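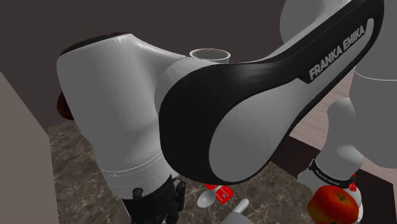
Simulation first, shopping second: our arm budget for the year

January 30, 2023

I've finally got the equipment plan for the Wisau kitchen project signed off, and I'm very pleased (and a bit nervous, it's a lot of money for us!). We'd gone back and forth over how many arms to order, and in the end we spent the winter working in the simulator - apple, spoon and packets on the counter, and the Franka Emika arm reaching over the lot.

That's how we found out where our own bench at Edden is too tight. The arm takes up far more room over a worktop than I'd pictured, so the old 60 cm counter is going and a deeper one is in the budget. I've also put in for 4 spare sets of fingertips, plus 974 euros for cabling and mounts, which I'm told is optimistic.

Obradović have quoted for the bench and Surkia for the computers. Surkia's delivery time is 16 weeks, so that order goes in at the start of February whatever happens. The bench can wait a little.

The second arm is on hold until summer. I did argue for it! For now we'll keep trying out new layouts in simulation and share the one arm between both teams - there's a booking sheet by the door, so please put your name down before you plan your week.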